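# A Used Shrink Tunnel, Two Years On

Clasance packs jams, pickles and table sauces in a low brick building on the edge of Horrocks. Most of what leaves the loading dock goes out in trays of six jars, wrapped in clear film. Until recently the wrapping was done with a hand sealer and a heat gun, and on a busy shift the line ran only as fast as the person holding the gun.

The company bought a used Trindik shrink tunnel to replace that setup. It came from a bottling plant that was closing, along with a box of spare heating elements and half a manual. The missing half covered electrical supply. Clasance had to bring in a contractor to run a new circuit, and the tunnel sat under a tarp for most of July.

The machine itself is simple. A mesh belt carries the tray through an insulated chamber, hot air is blown around it, and the film pulls tight. There are dials for temperature, belt speed and fan speed. Everything that goes wrong with the wrap can be traced to one of those settings, to the film, or to how the tray was loaded.

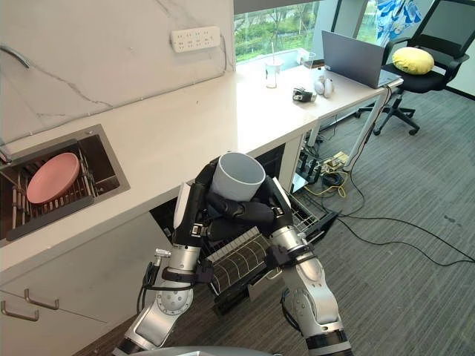 ## Getting the settings right

The first week of trays looked bad. Film bunched at the corners and split along the seal. The crew turned the heat down, which cured the splits and left the ends loose. They turned it back up and ran the belt faster, and that was closer.

What finally fixed it was a change of film. The old rolls had been picked for the heat gun and were heavier than the tunnel needed. Clasance moved to a thinner grade from Sonex and wrote the new settings on a card taped inside the control cabinet door. There is now a separate card for the short jars, which sit lower in the tray and leave more slack film at the top.

Cold product is still a nuisance. Jars brought straight from the chiller pull heat out of the film at the base, and the bottom edge stays wavy. The plant now leaves pallets on the floor overnight before they are wrapped.

## What it costs to keep

Clasance logged 1,804 trays in the tunnel's best week so far, more than the hand station managed in most months. The payroll did not shrink. The workers who used to wrap were moved to labeling, where the next backup had already formed.

Power use went up, as expected. The chamber takes around 2 hours to heat, cool and clean on each working day, counting everything before the first tray and after the last. Short runs are a poor fit for that, so small orders are held and wrapped together.
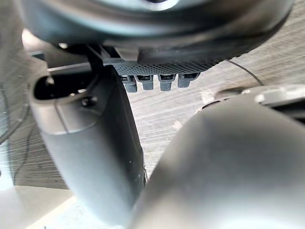 Cleaning is the part the plant underestimated. Scraps of film fall through the mesh and bake onto the floor of the chamber, and a burned smell is usually the first sign. The belt gets brushed at the end of the shift. The chamber is opened and scraped on Sunday, when it has had a full day to cool.

The heating elements have held up, and the box of spares is mostly untouched. Belt bearings have been replaced once. The part number on the old ones had worn off, and a local supplier matched them by measuring.

Clasance is looking at a film wrapper that would feed the tunnel directly, so that trays no longer have to be sleeved by hand. Trindik sells one to match, but it is longer than the space between the tunnel and the wall. Moving the tunnel would mean moving the circuit as well.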